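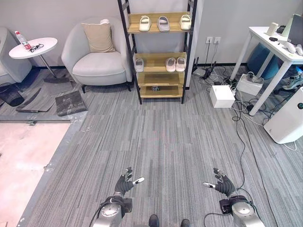
Armchair and side table, July.

Progress report on the Wavari speedrun archive, for our friends at the Trimico fund

We are very happy to say that the second half of the year's work has gone better than we dared hope when we last wrote to you, and we are as grateful as ever for your patience over the slow start. The archive now holds 600 finished runs, each with its video, its button file and a page of notes by the player, and 97 of those are for games that had no run on record with us before.

The largest single job was the checking. Every button file had to be played back from start to finish in Uniyal, our replay tool, and a good many of the older ones fell out of step halfway through a level (the platform games were the worst for this, bless them). We have mended most of these with help from the players who made them – some had kept their working files all these years, which was a lovely surprise. Two long role-playing runs are still giving us trouble and will carry over into the next period.

The Cludier contest in July brought in a great many newcomers, and our forum now has 3000 members. Several have asked for a beginners' guide to frame-by-frame play, so we have started one and hope to send you a draft with our next report.

Spending is within the grant. The only change we would like to ask for is to move what is left of the travel money over to storage.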